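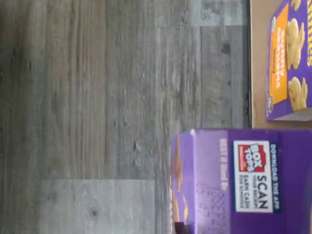

Honey bunny grahams, with the Box Tops panel on the nearer box.

Snack Time at the Drumen Reading Room: July

Welcome back to the snack page, and thank you for being patient with me, as I know I promised to put this up a good while ago and then the summer got going and ran right over me! If you're new, the Drumen Reading Room is the long low room behind the old Pichler shoe store in Tekstead, and all through the summer the children of the neighborhood come in to read, or be read to, or lie on a beanbag holding a book upside down, and at half past three we stop and have something to eat. The reading is the official part. The snack is what they tell their parents about.

I have had more questions about the snacks than about anything else on this site, and that includes the year we had the bats. People want to know what we serve and how much of it and whether their own child is really eating it, so I thought I would go through the whole business properly and put the answers between the pictures, where you might come across them.

First, the numbers, for those who like them. We have 40 children signed up this summer, and on a nice warm afternoon most of them come. On a rainy one all of them come, and they bring cousins. The reading log stood at 2,774 books when I last added it up, which I did with a pencil and then did over with a calculator (the calculator and I did not agree the first time, and the calculator was right). We passed 2,000 before the Fourth, and the goal on the big paper thermometer by the door is 3,000. A picture book counts as one book. A chapter book also counts as one book, and I have heard all the arguments about that, most of them from the same nine-year-old, and it is going to stay that way until September.

Now, the crackers. We've had all kinds of things over the years, from saltines to those round butter crackers to a sort of rice cake that ended up being fed to somebody's ducks, and what the children ask for by name is the bunny grahams. The honey is my own favorite and I will say so plainly. They go beautifully with a cup of cold milk, and the small ones can hold a bunny in one hand and turn pages with the other, though I do wish they would wipe the first hand before switching. We find crumbs in the books all year long. I opened a very nice hardcover about lighthouses back in February and there was a bunny ear sitting right in the fold, perfectly whole.

The purple boxes are easy to love, too. I'm not a person who buys groceries for the color, but a purple box with a rabbit-shaped cracker on it does cheer up a gray room, and the little ones who can't read yet can still tell which box they want. They go by the colors on the label. Then of course they want you to read it to them anyway, every word, and I suppose that's reading, so I do it. I have not gone so far as to let them put a cracker box in the log. I was asked.

A word about the Box Tops, as several of you have written to me. The boxes we buy now ask you to scan your receipt, so please don't send the children in with an envelope of cut-up cardboard, dear as it is. I have a whole cookie tin of clippings from the old days that I can't bring myself to throw out, and I would rather not start a second tin. What would help us is if you hang on to your grocery receipts and look into it yourselves with your child's own school, who will know far more about it than I do. I had to have my niece show me how to do anything with my phone's camera besides take pictures of my thumb.

How we set up

The arranging gets done before anyone arrives, and it has grown into a small tradition. We used to leave everything in the grocery bags under the table, and at half past three there would be a great rustling and diving and somebody would get an elbow in the eye. Then Ruwan Kanagaratnam, who had been helping with the older readers that spring, said that he thought we ought to line the boxes up where everyone could see them and let the children choose from a distance, the way you do at an ice cream counter. I was doubtful. It sounded to me like an invitation to forty separate discussions. But we tried it, and they stood there with their hands behind their backs like people in a museum, whispering to each other about honey and chocolate, and the elbows stopped.

So now the boxes stand up in a row with a bit of space between them, fronts facing out. The space matters more than I would have guessed. When they are jammed together the one at the end goes over as soon as you pull out its neighbor, and then the next goes, and a box of crackers that has gone over a few times is mostly a box of sand. It makes a good topping for yogurt, mind you, and I have a recipe further down for exactly that.

The chocolate goes first. It always does, and there is no use pretending we can prevent it. I have tried putting the chocolate at the far end, and in the middle, and behind my back, and they find it. One afternoon I put out only honey, thinking we might have a quiet honey day, and I was asked by a very polite little girl whether the chocolate ones were feeling all right.
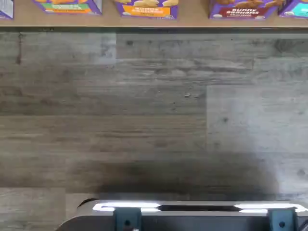 I told her they were resting and would be back the next afternoon, and they were, and she came straight over to check on them. She had two, and she put one of them in her pocket for her brother, who was home with a cold. I can't tell you whether it ever got to him, but I like to think that it did.

The portions are simple enough. Each child gets a paper cup, and we fill it about as deep as my first knuckle, and that's a serving. If a child is still hungry after that there is fruit, and after the fruit there can be another conversation about crackers. You would be surprised how many of them are perfectly happy with the fruit once they have had their turn at the boxes. Zlatko Lazarević brings us peaches from his own two trees when they come ripe, and he slices them himself with a pocketknife that was his father's, at the back table, and tells the same story about a goat while he does it. The story is longer every July. The goat is now up on the roof of the post office.

Please do let me know about allergies, even if you told me last summer, and even if you think I couldn't possibly forget. I keep a card for every child in the green recipe box, and I would much rather have a card with "no change" on it than go by my memory. If your child can't have what we are serving, send something along with their name on it and it will go out at half past three with all the rest, in the same kind of paper cup, so that nobody has to feel peculiar about it.

What to do with the broken ones

I said I would give you this, and it's hardly a recipe, but three different grandmothers have asked me for it now. Take whatever is left at the bottom of the box, the ears and feet and dust, and tip it into a bowl. Crush up the bigger pieces with the back of a spoon. Stir in a spoonful of melted butter and a pinch of cinnamon, spread it out on a baking sheet, and give it a few minutes in a low oven, until you can smell it from the next room. Let it cool down before you touch it. Then scatter it over plain yogurt, or applesauce, or those peaches of Zlatko's if you're lucky enough to have any. It keeps in a jar for a week, although ours has never been given the chance. The chocolate crumbs work too, but leave out the cinnamon if you have children who are suspicious of cinnamon, as ours are.

What we could use

If you're at the store and thinking of us, another box of the honey or the chocolate is always welcome, and we're nearly out of paper cups, the small ones without handles. Napkins we have. We have been given so many napkins that I've started using them as bookmarks. We could also do with a few more early chapter books, especially anything in the Skullgate series, which the second and third graders pass around until the covers come off. I've read the first Skullgate myself, with all the lights on, and I will admit that I went right out and found the second.

You can drop things off any afternoon from two o'clock on. Come in by the side door, as the front one sticks in the heat and you'll hurt your shoulder, and if I don't look up right away it's only that I am in the middle of a chapter with somebody. Put the boxes down anywhere and help yourself to a peach.

The August page will have the end-of-summer party and, if we get there, the thermometer colored in all the way up to the top. I've already bought the red marker.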